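Hand-held grippers vs remote control for soft packets: worth switching?
Posted by Diarmuid Dolan, 1/5/23
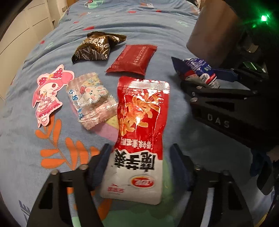 Left-hand view, red snack bag held upright, second gripper on a wrapped snack to the right.

ddolan
We have been teaching a two-arm cell to pick and sort small packaged snacks. Until last month all of it was done by remote control, with the operator on a pair of leader arms and the follower arms doing the work. We have 744 usable runs from that. I have now started recording with hand-held grippers, no robot present, and have 1,157 runs so far in much less operator time.

The policy trained on the hand-held set is quicker but fails more on crinkly bags. It closes at the right place, lifts, and the bag rotates in the jaws. The policy trained on the remote set is slow and dull and mostly keeps hold. Same fingers, same pads, same network. Has anyone else seen this, and is it grip force or something in how people move?

ktjoa
Grip force. With a hand-held tool you feel the bag through the trigger and squeeze a bit more when it starts to go. None of that is in your recording unless you log force. You log jaw width, presumably. A soft bag at 20 mm can be held firmly or hardly at all.

ddolan
Width only, yes. No force on either set.

ktjoa
Then the remote set works because the operator couldn't feel anything and simply closed further to be safe. The extra closing shows up in the commanded width. Check command against measured width in the remote runs. I expect a gap of several millimetres on every grasp.

Marlina T
I don't agree that it is all force. Look at where the bag is held in that picture. It is upright between two flat fingers with the printed side towards the camera, so it hides a good part of the bed behind it. A person doesn't mind, they have their own eyes. The policy only has the wrist view. If it loses sight of the next item it will hesitate or drift, and drift while holding a bag looks a lot like slip.

At Latuheru we told people to work from the camera feed on a small screen and not look at the table directly. Slower to record, but the failures of this sort dropped.

ktjoa
That explains drift. It doesn't explain rotation in the jaws. Diarmuid said it rotates.

Marlina T
He said it rotates. Has he looked at the video frame by frame, or only at the end state?

ddolan
End state for most, video for perhaps a dozen. In those the bag turns about the line between the pads, early in the lift. I will go through more of them.

yeoh_y
Two questions. Are the pads the same age on both sets? And is the bedspread deliberate? We found a patterned cloth was hard going for the pose tracking when it shifted under the items. Plenty of features, all of them moving.

ddolan
Pads were changed on the hand-held pair in September and on the robot at the same time. The cloth is deliberate in that I want soft, printed backgrounds. I have not looked at tracking quality by background. Runs that lose tracking are thrown out automatically.

yeoh_y
The ones that lose tracking completely are thrown out. The ones that are off by a centimetre are not. Put a fixed marker on something rigid beside the bed and compare start and end position for each run. The Gutirow scripts do this if you give them the marker size. We started with 2,197 runs and kept more than 1,000 after that check, and the smaller set trained better.

J. Arumugam
Coming at this from the operator side. I have done both methods for the Prumau job, several weeks of each. With hand-held grippers people get fast, and when they get fast they start lifting before the jaws have finished closing. By hand it works, as your wrist makes up for it. On the arm, the gripper lags the wrist by some fraction of a second and the lift begins on a half-closed grasp. The bag then turns exactly as described.

Remote control doesn't allow this because the operator sees the lag and waits for it.

ktjoa
That is a fair point. What is your gripper lag, Diarmuid?

ddolan
Never measured on this unit. The old one was a little over 100 ms.

J. Arumugam
Measure it, then shift the gripper channel by that amount before training. It costs nothing and needs no new recording. We also asked people to pause after closing, which they hated and forgot to do by the second hour.

Marlina T
Pauses are bad for the policy too. It learns to stop and sometimes doesn't start again.

J. Arumugam
We didn't see that, but ours were short. Maybe a quarter of a second.

ktjoa
I would still put force first. Close 3 mm past the recorded width at run time, change nothing else, and count the drops. If rotation goes away you have your answer, or at least a cheap fix.

yeoh_y
With 3 mm extra on a bag of anything brittle you will be delivering crumbs. Try 1 mm.

ddolan
Plan, then: measure lag and shift the channel, run the marker check on the hand-held set, then try extra closing at 1 mm and 3 mm as separate tests on the same items. I will keep the remote set as it is for comparison. Also going to watch the failures properly, as Marlina asked.

Marlina T
Post the videos with the wrist view beside an outside view, please. The wrist view alone won't settle it.

ddolan
Will do. The outside camera needs a new mount first.

Related threads
Leader arms or a VR controller for two-handed work
Darnum fingers: pad wear and when to change them
Measuring gripper lag with a phone camera
Foil wrappers and glare in wrist views
How many runs before the first training?

Contact | Forum rules | Copyright remains with the posters | Back to top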